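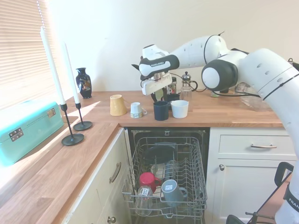
Print this page | E-mail this page

Call for participants: listeners and readers for a book on film music

Gokby Press is preparing a book on the composers who wrote for the small film studios of Burkent. Most of these scores were never published, and many of the films are difficult to find today. The author, Usmani, has collected recordings and written parts during many years, and the first full draft is now ready. Before we continue to the final version, we would like to have the opinion of people who love film music, also those who have not studied it.

We are looking for 43 participants. You will belong to one of two groups.

Listeners will hear short pieces from the archive and write down what they notice: the instruments, the mood, a melody which comes back, a place where the music stops too early. We don't ask for technical words. If you want to write "this sounds like a train station at night," it is useful for us. The archive has 3039 recorded cues, but of course you will receive only a small part of them.

Readers will receive 4 chapters of the draft and comment on them in the margin. The chapters are on the early dance bands, the title songs, the use of the organ in crime films, and the arrangers whose names did not appear on the screen. We would like to know where the text is too slow, where it supposes too much knowledge, and where you wished to hear the music while reading.

Who can apply

You should be 18 years or older and comfortable to read and write in English. It does not have to be your first language. Listeners need headphones of normal quality and a quiet place. Readers who can follow a printed score are very welcome, but it is not necessary, as the music examples are few and short. People who played in a cinema orchestra or a dance band, or who worked in a recording studio, are especially invited to write to us.

We cannot accept persons who are employed by Gokby Press, or who are now writing a book on the same composers.

Time and payment

The work is done at home and takes six weeks, starting in June. Please count on three hours in a week. Each Friday we send the new material, and your comments should reach us before the next one. Every participant receives a printed copy of the book when it appears, and your name will be in the acknowledgments if you agree to this. Participants who complete all six weeks also receive a gift card for the Bareck record store, which can be used in the store or by mail order.

There is one meeting in person, in the listening room above the Bareck store. It is not obligatory. We will play some of the restored recordings on good loudspeakers, and Usmani will answer questions.

The recordings and chapters may not be copied or given to other persons. You will be asked to sign a short agreement on this before you receive them.

How to apply

Send us a letter or an e-mail of one page at most. Please tell us which group you prefer, which film score you have listened to most often, and what you like in it. A list of diplomas is not needed. Write "Call 3895" on the envelope or in the subject line, so that your application comes to the right desk.

We answer all applications, also when we have to say no. If both groups are full, we can keep your name for the second volume, which will treat music for television.

Print this page | E-mail this page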